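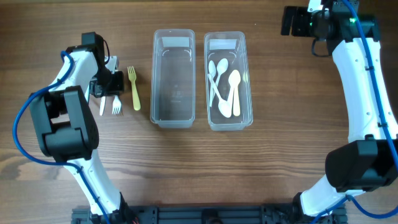 Gornura、双腕ロボットによる使い捨てカトラリー仕分けの学習手法「Ranska」の評価結果を公表

薄いプラスチック製品のつかみ直しを、人の教示データから学習

ロボット制御ソフトウェアの研究開発を行うGornura(本社:Canbridge)は、双腕ロボットが机上のプラスチック製カトラリーを種類ごとに容器へ仕分ける作業について、新しい模倣学習の手法「Ranska」を開発し、評価結果をまとめました。研究はKrasniqi研究所との共同で行われたものです。技術報告書と評価手順書は11月に公開します。

Ranskaは、人が操作して集めた教示データのうち、つかみ損ねてからやり直すまでの区間を自動で切り出し、通常の動作とは別の重みで学習させる手法です。今回の評価では、2707回の把持動作のうち、対象物を持ち上げられなかったもの、または搬送の途中で落としたものは245回でした。同じ教示データを用い、やり直し区間を区別せずに学習させた方策と比べ、失敗の回数、作業を中断した回数のいずれも少なくなりました。

■研究の背景

使い捨てのスプーン、フォーク、ナイフは、弁当や機内食、催事用の食器セットなどに大量に使われています。束の状態で供給できる場合は専用機で扱えますが、種類が混ざったもの、向きがそろっていないもの、少量だけ戻ってきたものは、現在も手作業で分けている現場が少なくありません。

ロボットで扱う場合には、対象物そのものの性質が問題になります。柄は薄く、机に置くと指先の入るすき間がほとんどありません。白い樹脂は照明によって輪郭が飛びやすく、同じ色のものが重なると境目が見えにくくなります。仕分け先に透明な容器を使うと、容器の壁や底を通して机の模様が見え、底面の反射も加わるため、カメラ画像から容器の縁を求める処理が不安定になります。

模倣学習は、人がロボットを操作した記録をもとに、画像から次の動作を直接求める方法です。形状モデルを対象物ごとに用意する必要がないため、この種の作業に向いていると考えられてきました。一方、教示データの多くは滞りなく進んだ動作で占められます。学習後のロボットは、最初の把持に失敗すると、何も持たないまま容器の上へ移動して指を開く、同じ位置で閉じる動作を繰り返す、といった振る舞いを示すことがあります。Gornuraが以前に行った内部試験でも、作業が止まる原因の多くは一度目の失敗のあとに生じていました。

教示データの収集では、操作者がつかみ損ねた記録は品質が低いものとして除外されるのが一般的です。共同研究チームは、除外されていた記録の中に、失敗した状態から正しい状態へ戻る動作が含まれている点に着目しました。

■手法の概要

Ranskaの処理は、区間の切り出し、重み付け、実行時の判定に分かれます。

区間の切り出しでは、グリッパの指の開度と指令値の差、手首側の画像の変化、腕の高さの時系列を用います。指が指令どおりに閉じきった場合は、指の間に物がない可能性が高いと判定します。ただし、カトラリーの柄は薄く、正しくつかんだときの開度もゼロに近い値になります。開度だけでは両者を区別できないため、指を閉じたあとに腕が上昇したとき、机上の対象物が画像の同じ位置に残っているかどうかを併せて調べます。判定した時点からさかのぼって接近動作の始まりまで、また先に進んで次の把持が成立するまでを、一つのやり直し区間として扱います。

重み付けでは、切り出した区間をさらに前半と後半に分けます。前半は失敗に至った接近動作であり、そのまま学習させると失敗する動作を覚えてしまうため、損失の計算から外します。後半は、指を開いて高さをとり、位置や角度を変えて再び接近する動作です。この部分の重みを通常の動作より高く設定します。重みの値は区間の長さに応じて自動で決まり、対象物の種類ごとに調整する必要はありません。

実行時には、学習した方策と並行して小さな判定器を動かします。判定器は把持が成立しているかどうかを推定し、その結果を方策への入力に加えます。判定器が腕を直接止めたり、あらかじめ決めた動作に切り替えたりすることはありません。つかみ直すか、別の対象物に移るかは、方策の側が決めます。

左右の腕の役割も固定していません。一方の腕が作業しているあいだ、もう一方は高い位置で待つ動作が教示データに多く含まれており、学習後の方策にも同様の傾向が見られます。容器の上で二本の腕が近づく場面では、別に設けた安全監視の層が速度を制限します。この層は従来のGornuraの制御ソフトウェアと同じもので、Ranskaによる変更はありません。

■教示データ

学習には1161件の教示記録を使用しました。一件の記録は、机上に散らしたカトラリーを容器に収め終えるまでの一連の操作です。このうち466件に、やり直し区間が一か所以上含まれていました。わざと失敗する操作は依頼しておらず、いずれも通常の操作の中で生じたものです。

作業の対象は、白色のプラスチック製スプーン、フォーク、ナイフを基本とし、一部の記録では淡い黄色のフォークを混ぜています。色の異なるものを加えたのは、方策が色を手がかりに種類を判断していないかを確かめるためです。容器は、同じ形の透明な長方形のものを並べて使いました。作業面には木目のある天板を用い、腕は天板の手前側に取り付けた黒いアルミ製のレールに固定しています。

収集にあたっては、操作者に対して対象物を取る順番を指定していません。そのため、手近なものから取る記録もあれば、スプーンをすべて移してからほかの種類に取りかかる記録もあります。順番のばらつきは学習を難しくする要因になりますが、現場で得られるデータに近い条件とするため、後から並べ替えや選別は行いませんでした。

画像は、作業面を上から見下ろすカメラと、手首側のカメラから取得しています。照明は室内の天井灯のみとし、反射を抑えるための覆いや偏光板は使用していません。

■評価方法と結果

評価では、作業開始時の配置を毎回変え、操作者が触れない状態でロボットに作業を続けさせました。指を閉じる指令が出た時点から、指を開いて対象物を放すまで、または把持の不成立が確認されるまでを、一回の把持動作として数えています。つかみ直した場合は、新たな一回として数えます。前述の2707回はこの数え方によるものです。

245回の失敗の内訳を見ると、最も多かったのは、柄の端をつかもうとして指が机に触れ、対象物が横に滑った場合でした。次に多かったのは、フォークの歯の部分を挟み、持ち上げる途中で回転して外れた場合です。容器の中で先に入れたスプーンに当たって落としたものは、これらより少数でした。

失敗のあとの振る舞いには、比較対象の方策との違いが明確に現れました。Ranskaで学習させた方策は、滑った対象物の新しい位置に合わせて手首の角度を変え、柄の中ほどをつかみ直す動作を多く示しました。比較対象では、最初と同じ位置に指を下ろす動作が目立ちました。何も持たずに容器まで移動する動作は、Ranskaでも完全にはなくなっていません。

種類の取り違えについては、ナイフとフォークの柄が平行に重なり、先端の一方が隠れている配置で発生しました。黄色のフォークを白色のものと異なる種類として扱う傾向は認められませんでした。

透明な容器の位置を変えた試験も行いました。容器を教示時の範囲内で動かした場合、作業への影響は小さいものでした。範囲の外に置いた場合には、縁に当てる例が増えました。容器の位置の変化に対応するには、教示データの側で配置の幅を広げる必要があると考えています。

■研究責任者のコメント

本研究の責任者であるGornuraのSelma Trajkovskiは、次のように述べています。

「スプーンやフォークは軽くて安価で、落としても壊れません。試験を長時間続けられるので、失敗の記録を集める対象として都合がよいと考えました。薄いものを平らな机から拾うという点では、部品の仕分けや検体容器の蓋の取り扱いとも共通するところがあります。

開発の途中で最も時間がかかったのは、区間の切れ目の決め方です。当初は人が映像を見て印を付けていましたが、付ける人によって位置がずれ、そのずれが学習結果にも出ていました。自動の切り出しに変えてからは、印の位置について議論する時間がなくなり、容器の置き方や照明の検討に時間を使えるようになりました。

残っている失敗の多くは、指先と机の接触に関係しています。学習の方法だけで減らせる部分と、指の形を変えたほうが早い部分があり、両方を試す予定です。」

■共同研究の分担

Gornuraは、手法の設計、実機への実装、教示データの収集を担当しました。Krasniqi研究所は、判定器の設計と、評価手順の作成および結果の集計を担当しました。手法を設計した側が成否を判定しないよう、把持の成否はKrasniqi研究所の担当者が記録映像を見て判定し、判断が分かれたものは失敗として扱っています。

評価に使用した実機はCanbridgeにあるGornuraの実験室に設置されています。評価期間中は、方策の更新とカメラの再調整を行っていません。

■現時点での制約

Ranskaは、教示記録の中にやり直しの動作が含まれていることを前提としています。熟練した操作者だけで収集し、失敗がほとんど含まれないデータでは、効果は限定的になる見込みです。どの程度の割合が必要かについては、記録を段階的に減らした追加の試験で調べています。

作業の速さは今回の評価項目に含めていません。つかみ直しを行う分、一つの対象物にかかる時間は長くなる場合があります。手作業や専用機との処理量の比較も実施していません。

対象としたカトラリーは、いずれも未使用で汚れのないものです。水や油が付着したもの、変形したもの、個別に包装されたものは対象外としました。食品に触れる製品を実際の工程で扱うには、グリッパの材質や清掃方法について別途の検討が必要です。

■今後の予定

共同研究チームは、木製や紙製のカトラリーを加えた試験の準備を進めています。木製のものは白い樹脂に比べて机との境目の見え方が変わり、木目のある天板の上では輪郭が紛れやすくなることが予想されます。天板の色と模様を替えた比較も、同じ試験の中で行います。

あわせて、一方の腕で対象物を押さえ、もう一方の腕で柄をつかむ協調動作の教示も始めています。今回の教示データにはこの動作が含まれておらず、机の上で滑る失敗をどこまで減らせるかを確認します。

11月に公開する資料は、手法をまとめた技術報告書、把持動作の数え方と成否の判定基準を定めた評価手順書、区間の切り出しに用いるプログラムです。教示記録については、研究目的での利用を希望する大学および研究機関に対し、申請に基づいて提供します。学習済みの方策は公開の対象に含まれません。

■用語について

教示記録:人がロボットの腕を遠隔で操作し、そのときの画像、関節の角度、指の開度などを時刻とともに保存したもの。

方策:画像や関節の状態を入力として、次にとる動作を出力する計算モデル。

やり直し区間:把持に失敗した接近動作の開始から、次の把持が成立するまでの時間範囲。本研究における呼称。

■Gornuraについて

GornuraはCanbridgeに本社を置き、双腕ロボット向けの制御ソフトウェアと教示データの管理ソフトウェアを開発しています。研究機関および製造業の開発部門を主な顧客としています。

■本件に関するお問い合わせ

Gornura 広報担当
取材および実験室の見学については、希望する時間帯と人数を添えてお申し込みください。見学の受付は午前10時から午後4時までです。技術的な内容に関するご質問は、広報担当を通じて研究責任者のSelma Trajkovskiが回答します。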